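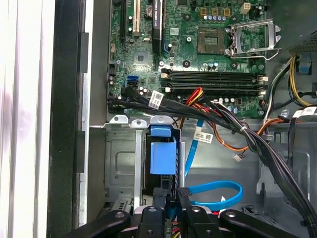
Desktop teardown cell, build thread. Goal for the year: an arm that can put a 3.5 inch drive into an office tower and take it out again. Shared workshop, one bench, parts mostly secondhand.

The drive goes in on a blue plastic caddy. The caddy has some flex, so grip force matters more than I planned for. At 44 percent current the rails bow inward and stop lining up with the bay. At 30 they stay straight.

Gripper is the Brelten parallel linkage kit, black fingers, stock bolts. I replaced the pivot washers in January. Play at the fingertip went down enough that I stopped compensating for it in software.

Camera sits at the wrist. The cables are the hard part for the vision side. A black bundle crosses right below the memory slots and a flat blue SATA cable makes a loop in the open floor of the case, close to where the fingers need to be. 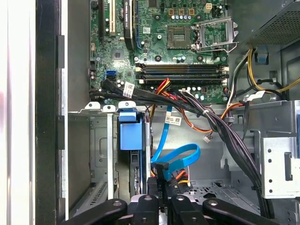 Build log no. 15

Cable handling, continued. Current rule: the planner treats the SATA loop as a solid block with a margin around it. Crude, and it costs some approach angles, but a snagged cable ends the run.

Training set is at 2,131 grasps. Too many of them are from the same approach direction. Next batch gets varied starts.

The table is slotted aluminum, so anything can be bolted down anywhere. The printed fixture plate has a square recess for the CPU. Plate file is in the Kolari folder, rev marked on the underside.

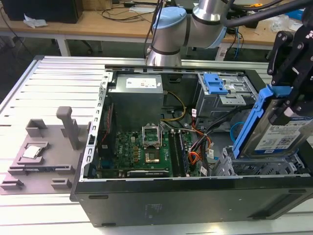
Lowering into the bay is split in two. Position control down to the bay opening, then compliance on, slow feed, stop on a force threshold. If the threshold trips early, back out and retry with a small lateral offset.

The Szulc controller drops to a lower update rate when compliance is enabled. Documented on their side, missed on mine. Filter constants had to be redone.
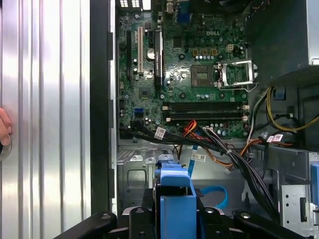
Still open: seating check. The force trace alone can't separate a seated caddy from one jammed at a slight tilt. Considering a second look from the wrist camera after release, comparing the top edge of the caddy to the bay.

Rullico has a thinner fingertip pad in stock. Ordering two sets. Next post when they are on and the retry numbers are in.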